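Marble floors in the kitchen - seal, hone, or rip it out?
Posted in Floors & Surfaces by grout_expectations, Saturday

So we closed on the Warkside place in July and the whole downstairs is marble. Tile, laid on the diagonal, white with gray veining. My husband loves it. I loved it too until I started cooking on top of it, and now I spend my evenings staring at the grout lines and a few little chips along the tile edges and wondering what I've gotten us into.
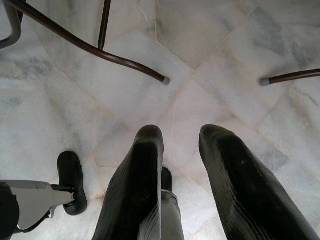 Downstairs marble, looking straight down

I've had two people out so far. Callum Hulme (he did my sister's bathroom) wants to hone it, regrout the worst of it and seal, and he was very relaxed about the chips. The second guy, from Vodell, walked in, made a face, and quoted me $259 just to come back and do a "stone assessment." Is that normal?? I don't even know what he'd be assessing. It's marble!

Anyway, what would you all do? We have a dog and a kid who thinks orange juice is a food group.

- - -

tilebytile wrote:
$259 for an assessment is nuts. Around me they do it free and fold it into the quote. I'd go with your sister's guy. Chips on the edges can be filled with a color-matched epoxy and you'll forget they exist by Thanksgiving.

- - -

MapleAndMortar wrote:
Going to disagree with tilebytile a little. If the tiles are chipping along the seams you want to know why before you pay for honing. Could be nothing, could be the subfloor flexing. Tap around with the handle of a screwdriver and listen for hollow spots. My mother-in-law skipped that step and had 54 tiles pulled up two years later - all that nice new polish went in a dumpster.

And orange juice WILL etch it. Sealer doesn't stop etching, it only slows down stains. People mix those up constantly.

- - -

grout_expectations wrote:
Okay, tapped everything. Two hollow spots by the back door, the rest sounds solid to me, although I'm not sure I'd know.

The etching thing is depressing. We already switched the kid to plastic cups, and I've started keeping the silverware in one on the table so it isn't getting carried across the room by the fistful.

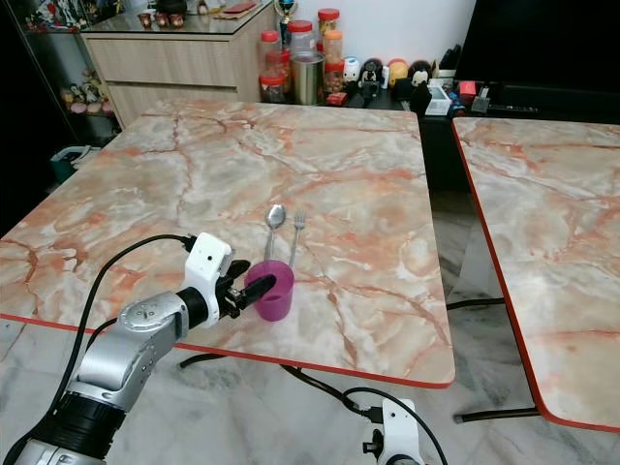 What I can't decide is whether to just live with a honed floor that gets a bit beat up. Gopinath Joseph down the street has had his for ages and it's all dull and soft looking and I kind of prefer it to the shiny stuff.

- - -

tilebytile wrote:
Gopinath has the right idea. Honed hides everything. Two hollow tiles by a door is not a subfloor problem, sorry Maple.

- - -

MapleAndMortar wrote:
I said it COULD be. By a back door I'd check for water getting in under the threshold, that's all. Takes ten minutes with a hose and a helper.

- - -

stonecoldsteve_78 wrote:
Which sealer is Callum using? I had good luck with Ornitz, two thin coats, buffed off after each. Alipour left mine hazy and I had to strip it. $200 I'd like back.

- - -

grout_expectations wrote:
He said Alipour lol. I'll ask him about the other one on Saturday. Hose test tonight if I can talk my husband into it.

- - -

Related threads
Marble threshold cracked in the middle, replace or fill?
Regrouting 1/16 joints without scratching the stone
Pet-friendly cleaners that won't dull a honed finish

Contact us | Copyright Floors & Surfaces Forum | Back to top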